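Diary, June – the dish-stacking result

Up at six to go through the Trirkine write-up again before the others got in. I still don't believe the headline number, and I believe it less with coffee.
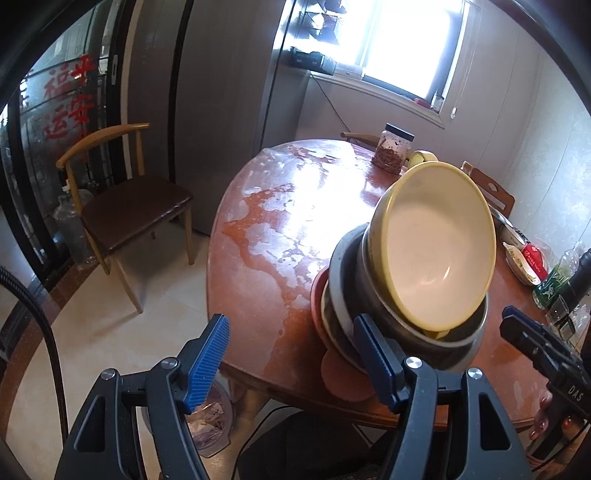

The number is fine, according to Nokis, and what I dislike is the word "unseen". The reply came in before seven, three lines long. The kitchens in the test set were never in the training set, it said, so they are unseen, and would I please say what I'd prefer instead.

Well, what I'd prefer is for somebody to look at what kind of homes they are. You can hold out a kitchen and still have learned it, if the flats were all fitted out in the same few years and the same sort of people cleared the same sort of table after the same sort of lunch. I wrote that back, then took out the last part because it sounded rude, then put it back in.

For my own benefit, as I shall have forgotten by autumn: the claim is that people clearing tables with hand-held grippers, two at a time, give you enough to train a policy for the arms, with no arms in the house at all. 3,255 demonstrations went in. The arms then attempted 263 stacks of crockery and the paper reports the share that got to the sink. It's a nice share. It is also a single share, given once, in the abstract and again in the table, with no breakdown by what was in the stack.

That's where I've been stuck all morning. A stack isn't a thing. A yellow bowl sitting tilted in a steel bowl on top of a plate is three things which happen to be travelling together, and the one on top has its own opinion about it. A person pushing a finger against the side of that lot feels it start to slide and eases off. They don't know they've done it. The recording has the finger positions and the video, and it has no idea how hard anybody pressed. So the policy learns where the finger went. Whether that's enough is the whole question, and the paper answers it by giving a total.

Sternus say in their section that the camera picks up the slip well enough, as the bowl visibly shifts before it goes. Perhaps. With a matt plate on a cloth I'd give them that. On a glossy table top with the daylight pouring in and big pale patches lying all over the surface, I'd want to see it shown. I went looking for the lighting conditions in the appendix and found one sentence. "Natural indoor lighting was used throughout." Useful.

Spent from nine until after eleven sorting the failures myself, from the logs. There were 44 where the stack came down or came apart, and I had expected them to be spread about. They aren't. 43 of them are stacks with mixed materials in them, ceramic with steel mostly. The other one is a cup that someone had left a spoon in, which I'm inclined to forgive.

I sat and looked at that for a good while. It could mean what I want it to mean, that the thing doesn't know about weight and friction and only ever gets away with it when the pile is all one sort of plate. It could also mean that mixed stacks were more common in the harder kitchens, where there was more clutter and the second gripper had bottles and packets to get round before it could help. I can't separate the two from these logs. I wanted to, and made three different tables trying, and all three were me arguing with myself. Deleted two. Kept the third, against my better judgement.

Rang in to the Stępień call at two. It's their gripper, so they're touchy about it, and they opened by telling us the ribbed pads had been changed between the first batch and the second. Changed! That's nowhere in the write-up. The new ones are softer, they said, and everyone preferred them. I asked which demonstrations came from which pads and there was a long silence and some typing. They will "try to reconstruct it". I know what that usually means.

I should be fair, as I wasn't very fair on the call. The old way was to have someone drive the arms from a chair for an hour to get a handful of decent runs, and the runs were slow and stiff and looked like nothing a person would do. These are quick. People hold the grippers and simply get on with clearing up. I've watched plenty of them now and the pace is right, and the little corrections are all in there. If the method works even half as well as claimed it's worth having. I only object to being told it works before anyone has tried a heavy bowl against a light one on purpose.

What I've asked for: the same three-piece stack, run with the steel in the middle and then with a ceramic bowl of the same width in its place, blinds up and blinds down, everything else left alone. It's dull and it would take them two days. Nokis replied that it would be "a different paper". Fine, then let it be that, and take "robust to object composition" out of this one.

They've agreed to think about "unseen". Offered me "held-out homes", and I said yes to that straight away.

Nothing on the pads by half past five. Must look up the width of the steel bowls before tomorrow's call, and find the log for the cup with the spoon.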